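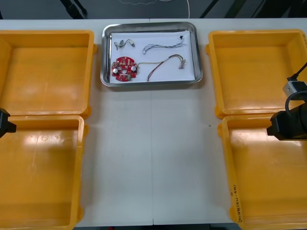 Keep the Slow Examples

At Droltberg we gathered 3,448 examples of small parts being sorted, and my colleagues wish to delete the slow ones. I am against it. A slow example often shows a person deciding, and I would like the model to learn from this also.
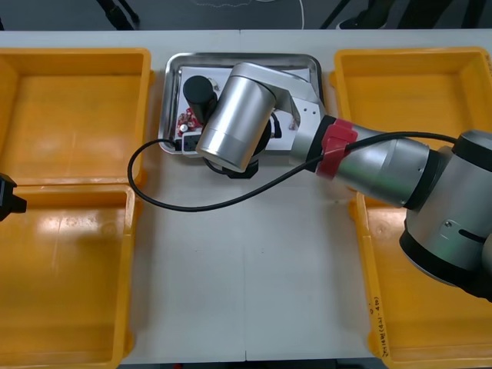

The right arm over the parts tray.

Wires are my best argument. They bend, they cross, and a grip on them can take many tries.
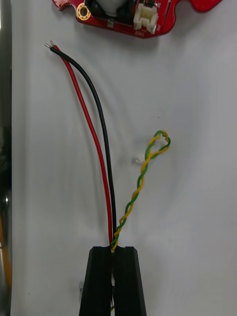
If we keep only the fast grips, we teach the arm that wires are easy. Ülle Lepik marked 133 slow examples for removal in February. I asked her to keep 100 of them.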